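From: Montserrat Quintana
To: bench-surfaces list
Date: Nov 26, 2024
Subject: Re: Re: marks on the red-brown top, refinish or leave

Inmaculada Lozano wrote:

> Going through the Postell quote for the big table. They want to strip
> and recoat the whole top. My questions before I answer them:
>
> 1. Is the scuffing bad enough to need a full strip, or would a clean
> and a maintenance coat do?
> 2. Does it matter to anyone if the finish comes back glossier than it
> is now? Postell only offers satin and gloss. Moya has a matte but
> has not quoted.
> 3. Can we keep the table in use during curing if only half is done at
> a time?
>
> I would also like to settle the cup and small parts storage while we
> are at it, as things are being left out on the top overnight.
>
> Inma

Taking these in order, with some background for the people who joined the list after the last round.

1. No full strip, in my opinion. I went over the top with a straightedge and a raking light on both long sides. The marks catch the light but I could not catch a fingernail in any of them except one group near a corner, where the deepest is short and runs with the long edge. The rest is transfer from rubber feet and cup bases. Most of that came off a test patch with a damp microfiber cloth and a drop of neutral cleaner. Do not use the melamine sponges from the Brunetti box on it. They take the mark off and leave a polished spot that shows more than the mark did.

Stripping would also take the edges down, and the edges are where the coating is already thin. I would ask Postell to requote for a clean, a light scuff with a gray pad and one coat. If they refuse to guarantee a single coat over the old finish, ask for two and compare the price then.

2. Gloss is out. Satin I can live with if the lights stay where they are.
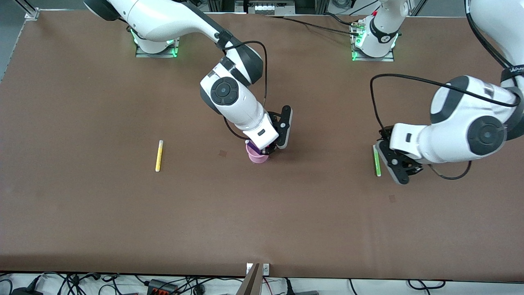 My own concern with the finish is glare, and after that grip. At present the top is lit evenly and you can pick out a small item anywhere on it. The color helps with this. A pink cup standing on that reddish brown, like the small one between the gripper fingers, is not far enough from the background to survive a bright reflection behind it, and a purple item at its rim would be harder still. I tried two sample boards from Kerstead under our lights, one satin and one gloss. On the gloss board I had a white streak the length of the board from any seated position. On the satin board there was a soft patch that moved when I moved, which is tolerable.

On grip: light plastic cups slide on a fresh coat until the surface has been wiped down a few times. I set an empty one on the satin board and tipped the board until it moved. It went at 10 degrees on the new coat and at 17 on an offcut of the old finish. That is one cup and one board, so treat it as an indication only. A filled cup will behave differently, and I have not tested anything with a rubber base.

3. Half at a time is possible but I am against it. You get a lap line down the middle, and people will lean across the dry half and put an elbow in the other one. Postell's sheet says light use after 28 hours and full cure later, with no cups, tape or mats left standing in between. I would rather lose the table completely for a few days in December and have it done in one pass.

Two things that are not in the quote and should be:

- Cables. The strip of white floor along the near edge is covered in them. Whoever does the sanding will be standing exactly there. They need to be lifted and bagged beforehand, and I want that written down as our job or theirs. Last time it was neither.

- Base plates. Ask whether they intend to coat up to the plates or mask back from them. I would mask back a finger's width and leave the old finish there. Coating tight against metal chips the first time anything is loosened.

Storage. I have no objection to moving the cups off the top at the end of the day. A shallow tray with a lid, 90 mm clear inside, takes everything we use at present if the cups are not nested. Nesting is what scratches the rims, and the grit from the rims is part of what scratches the table. Wipe the bases before they go in. The tray can live on the lower shelf on the corridor side — please not under the table with the cables.

Moya: I left a message about the matte and have not heard back. If their sheet arrives before Postell's new figure I will forward it to the list. I have the Kerstead boards at my desk if anyone wants to look at them under their own lamp, but bring them back with the labels on.

Inma, could you send the requote request with the masking and the cables included? I can supply the marked-up sketch of the corner with the deeper scratches.

Montserrat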